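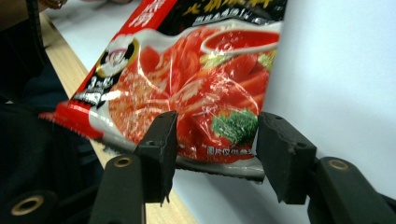

Can I make jerky in a regular oven?

gikum_trail
Posted 15/06/2025
I tried my first bag of salmon jerky on a camping trip near Radbridge and I'm hooked! Now I want to make some at home, but my oven only goes down to 170. Is that low enough, or do I need a dehydrator?

Jarman
You'll do great with 170! I use mine all the time. Freeze the fish until it's firm, slice it thin along the grain, soak it overnight in soy sauce, brown sugar and plenty of black pepper, then pat it really dry. Lay it on wire racks and prop the door open with a wooden spoon (mine has burn marks from years of this). Start checking at four hours. It should bend and crack a little but not snap. Oh, and put foil underneath, the drips are awful to scrub.

brorkine41
get the dehydrator, oven makes the whole house smell like fish till August lol. so worth it though!! keep the finished stuff in the fridge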